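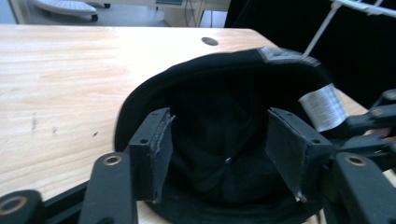 Ticket 781 – Club captain's entry missing from printed team sheets
Opened Wed 8 October by Ruth Huaranga, match secretary, Jaltville Football Club. The club reports that the team sheet produced by the registration system no longer prints the captain's mark beside any name, although the captain is selected on screen before the sheet is submitted. Two league fixtures have been affected. On the second occasion the referee asked for the captain to be written in by hand, and the club was told that a repeat would be reported to the league office. The club also asks that the kit list be corrected under the same ticket: the item "headwear, black" is shown as a printed-label garment, whereas the black hat supplied to the bench staff has a white care label hanging from its inside seam, and the form will not accept this entry. The kit list question has been separated and is dealt with at the end of this log.

Status: Resolved
Priority: High (match day)
Assigned to: Jhonatan Tamayo, Competition Systems
Product: Godik Team Registration, club edition

Entry 1 – J. Tamayo
The club was asked to confirm the browser in use, the name of the squad list and the stage at which the captain is chosen. The club was also asked to send a copy of the last sheet that printed correctly.

Entry 2 – R. Huaranga
The sheet is prepared on the office computer on the evening before the match. The squad list is "First Team". The captain is chosen from the drop-down menu after the substitutes have been entered. The last correct sheet was for the away match at Arboleda. Since then the manager, Mr. Llanos, has changed the captain. The former captain remains in the squad and is still selected most weeks.

Entry 3 – J. Tamayo
The fault was reproduced on a test account. A starting eleven was entered with the former captain among the substitutes and the new captain in midfield. The screen displayed the new captain correctly. The printed sheet displayed no captain. When the former captain was removed from the squad altogether, the mark printed as expected.

Entry 4 – J. Tamayo
The season record for the club holds two players with the role "Captain", both without an end date. The print service does not print a mark if it finds more than one open role. The screen reads the most recent role only and gives no warning. The first role dates from June, when the squad was registered.

Entry 5 – Lucero Rengifo, Club Services
Please note that the club should not delete the former captain's role. Deletion removes the mark from sheets already filed, and those sheets form part of the disciplinary record. The role is to be closed with an end date. Club users do not have permission to do this, and the request must come from the manager or the match secretary in writing.

Entry 6 – R. Huaranga
Written request attached, signed by Hernán Llanos. The club would like the end date to be the day after the Arboleda match. We also ask whether the vice-captain's role is affected, as that player has not changed.

Entry 7 – J. Tamayo
End date entered as requested. The vice-captain's role is held in a separate field and is not affected. A test sheet was printed from the club's own account with 11 starting players and the full bench. The captain's mark appears beside the correct name. The club is asked to print a sheet from the office computer and confirm.

Entry 8 – R. Huaranga
Confirmed. The mark prints correctly on the office computer and on the laptop used at away grounds – the latter required a fresh sign-in.

Entry 9 – L. Rengifo
The kit list matter has been moved to Retno Lumenta, who maintains the equipment forms. Label type will become an optional field for bench clothing. Until then the club may leave the headwear line blank; the sheet will be accepted without it.

Ticket closed. Replies received within the current season will reopen it under the same number.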